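Monthly kitchen and serving area check, Platbridge site
Month: December. Walked round Tuesday, started 7.30 am.
Checked by: Selamawit Wako. Copy to: Kavitha Thomas.

Key: OK = no action. C = see comment. F = fail, fix before next use.

## 1. Way in and floors

- [x] Outside door opens fully and closes by itself. OK
- [x] Mat lies flat. OK
- [ ] Floor by the sink free of lifting edges. C
- [x] Fire exit clear to its full width. OK

Comment: the vinyl has come up again at the join in front of the sink. It was glued in the autumn with whatever was in the cupboard. Tape is down for now. Needs a proper weld, and Mersha have been asked for a price.

## 2. Stands, racks and hanging storage

- [x] Wall rails tight to the wall. OK
- [x] Nothing heavy stored above shoulder height. OK
- [ ] Free-standing items stable when loaded. C

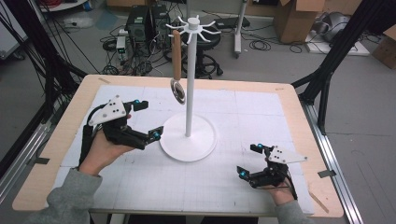
Loading is the thing to watch here. Most tip-overs in the accident book started with everything hung on the same side, usually the side nearest the person putting things away. A white stand with eight curved arms and a single wooden-handled utensil on a front arm is well within what I would pass, but fill the arms opposite each other from then on. Heavy ladles go on the wall rail. Any stand that rocks when you press one arm with a finger comes out of use, and the old chrome one from the serving hatch did, so it has gone in the scrap box.

- [x] Bases clean underneath as well as on top. OK
- [ ] Poles screwed fully home. C

Comment: two were finger-loose. Tightened on the spot. Please check them when you wash them, as they work loose in the sink.

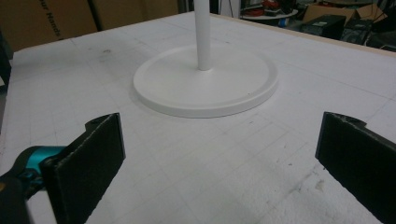 Kavitha Thomas asked whether the stands could be fixed down for good, and wrote in the margin that the Ninirport kitchen did this and then couldn't clean round the screws. I agree with leaving them free. Rubber feet would do more.

## 3. Hand tools

- [x] Knives in the block or in the locked drawer. OK
- [ ] Handles sound, no splits or loose rivets. F
- [x] Tin opener wheel clean. OK
- [x] Colour-coded boards in the right slots. OK

Comment: three wooden spoons thrown out, split along the grain. One fish slice has a loose rivet and is tagged in the office. Wooden handles are not to go through the dishwasher. There is a notice on the door of the machine, but it has faded and I will print another. 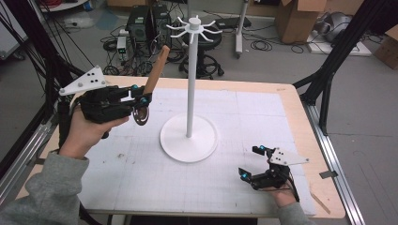
The evening group would like more slotted tools, according to Selamawit's note from the users' meeting, and Kavitha replied that there is £269 left in the small equipment budget until spring. New handles should be one piece if possible.

## 4. Electrical and hot equipment

- [x] Kettle and toaster leads undamaged. OK
- [x] Test labels in date, 13 items. OK
- [ ] Extractor filter clean. C
- [x] Fire blanket in place and pull tabs free. OK

Comment: filter is greasy but not blocked. Soak it this week. The Pedelach hot cupboard takes a long time to come up to heat, so switch it on before you unpack. 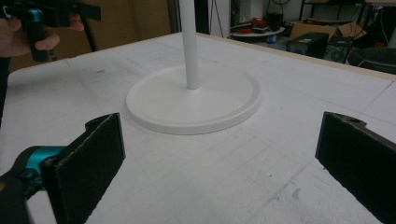 ## 5. Still open

- [ ] Floor join by sink (Mersha, waiting for price)
- [ ] Rubber feet for stands
- [ ] Replacement fish slice and spoons
- [ ] New dishwasher notice
- [ ] Extractor filter

Signed: S. Wako
Seen: K. Thomas, floor join to be done before the January lunches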